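The second life of the office tower
Old desktop computers still hold plenty of useful parts, if you know which ones to keep
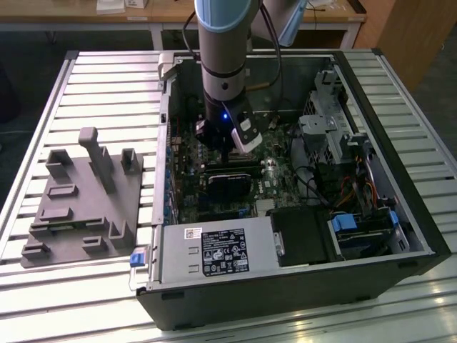
A desktop tower on its side, with the motherboard in the middle and the power supply along the bottom of the case.

When the town of Sarkville cleared out its old school offices in November, it ended up with 2918 desktop computers and no buyer. Most went to Unach, a repair shop that strips old machines and sells what still works.

The towers all get the same treatment. They are laid flat on a bench with the side panel off, so that every part can be reached from above. The power cord is gone by then, and the power supply itself is never opened. It can hold a charge after it has been unplugged, so it comes out whole or stays where it is.

Memory is the easiest thing to save. A module has a clip at one or both ends of its slot, and once the clips are open it lifts straight up. Graphics cards take more patience. There is usually a screw at the back of the case and a small latch on the slot, and a card pulled before the latch is released can crack the slot.

Drives are kept apart from everything else. On many office models they sit in a bay with plastic latches and need no screwdriver. Unach wipes each drive 2 times before it goes on the shelf, and a drive that fails the wipe is shredded.

The boards are harder to place. A working one might go into a rebuilt machine, and Davix, a parts dealer across the river, takes some for spares. The rest are sold by weight to Moschos, a metal recycler.

A rebuilt tower takes 13 parts off the shelf and sells quickly – mostly to families who need something for homework. The shop hopes to have 2000 of them out the door before the next load arrives.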